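Forum > Kleinkind & Kindergarten > Schlafen

Thema: Mittagsschlaf mit 2 Jahren einfach streichen?

Semmelmama
17. Dezember 2022
Hallo ihr Lieben, ich brauch mal Input von Leuten, die da schon durch sind. Unser Kleiner ist im Juli 2 geworden und schläft mittags bei der Tagesmutter wie ein Stein, manchmal fast zwei Stunden. Schön für sie, aber abends liegt er dann bis halb zehn im Bett, singt, will Wasser, will das andere Wasser, und ich sitze im Dunkeln daneben und könnte heulen. Am Wochenende haben wir ihn mal durchmachen lassen, da war um halb sieben Ruhe, aber der Nachmittag war die Hölle (Stichwort falsche Banane). Würdet ihr die Tagesmutter bitten, ihn gar nicht mehr hinzulegen? Oder ist er dafür noch zu klein?

Kikside
Gar nicht hinlegen finde ich in dem Alter zu früh. Unsere Große hat bis kurz vor dem vierten Geburtstag mittags geschlafen und ging trotzdem um acht ins Bett. Bei uns war die Uhrzeit das Problem, wir haben alles eine Stunde nach vorne geschoben, Mittagessen um elf, und nach ein paar Wochen lief es.

jatoi_papa
Seh ich anders. Jedes Kind braucht unterschiedlich viel, und wenn er abends bis halb zehn fit ist, dann ist er eben nicht müde. Wir haben bei beiden mit zwei aufgehört und hatten endlich wieder einen Feierabend. Der Nachmittag war eine Zeit lang zäh, ja, aber das hat sich gegeben.

Kikside
@jatoi_papa "eine Zeit lang zäh" klingt nett, aber wer hat denn nachmittags das brüllende Kind, du oder deine Frau? ;-)

jatoi_papa
Ich, hatte da Elternzeit. Danke der Nachfrage.

Kikside
Ok, der ging an mich. Sorry!

Droltavon4
Wir haben den Mittelweg gemacht, also wecken nach 45 Minuten. Die ersten Tage war unsere Maus stinksauer beim Aufwachen, da hat nur Kuscheln und ein Stück Apfel geholfen. Frag aber vorher die Tagesmutter, ob sie das überhaupt macht. Unsere wollte erst nicht, weil die anderen Kinder dann auch wach werden.

Semmelmama
Danke euch! 45 Minuten klingt gut, ich hab sie vorhin gleich angeschrieben. Sie meinte, sie kann ihn zuerst hinlegen, dann passt das mit dem Wecken besser. Was macht ihr denn am Nachmittag, damit die Stimmung nicht kippt? Bei dem Wetter sind wir viel drin und ab vier wird es schwierig.

Kamarul Pelupessy
Bei uns hilft nur Bewegung, und zwar vor vier. Wir gehen bei jedem Wetter nochmal raus, und wenn es nur einmal um den Block ist. Wenn es schüttet, wird im Flur getobt, Sofakissen auf den Boden und los.

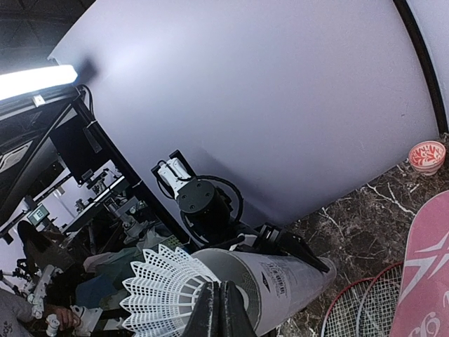

Danach gibt es ein frühes Abendessen, bei uns schon um halb sechs, und dann nur noch ruhige Sachen. Wenn ich das Essen auf sechs verschiebe, hab ich garantiert Tränen am Tisch. Autofahren nach drei lassen wir komplett, fünf Minuten Sekundenschlaf im Kindersitz und der Abend ist gelaufen.

Droltavon4
Oh ja, das Auto!! Ich hab hinten schon Lieder gebrüllt, nur damit sie wach bleibt.

jatoi_papa
Frühes Abendessen unterschreib ich auch. Da sind wir uns ja mal alle einig.

Kikside
Fast. Halb sechs schaff ich mit der Arbeit nie im Leben, bei uns gibt es dann halt Brot.

Semmelmama
Brot geht immer. Ab Montagmorgen wird geweckt, äh, mittags natürlich, man merkt, wie ich schlafe. Ich melde mich, wie es läuft!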